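Omolness, the snack tray task

Gerrit Makhubela keeps this page for people who ask what a demonstration set looks like up close. The claim going around Dernano is that 100 examples will teach a policy to pack a tray. I doubt it.
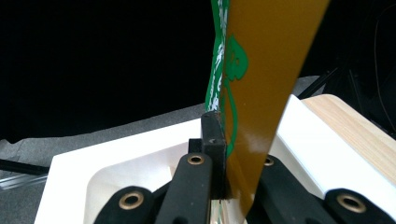
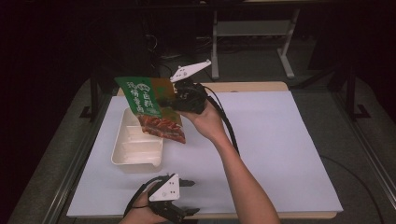
Two hand grippers, one snack package, one tray.
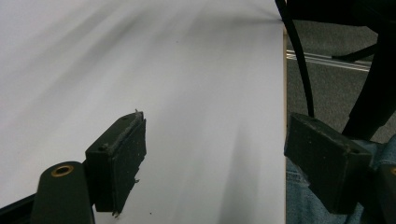

My quarrel is with the counting. Fosta reports every episode as equal, and up to 25 in a batch can be near copies of each other. A model fed on those learns one reach very well. Hardware drifts too: the pad on the left finger in the last picture has ragged bits sticking out of it, and the log has no column for that. Mokgethi wants 9 more batches by December. I'd take 6 with the tray moved between takes.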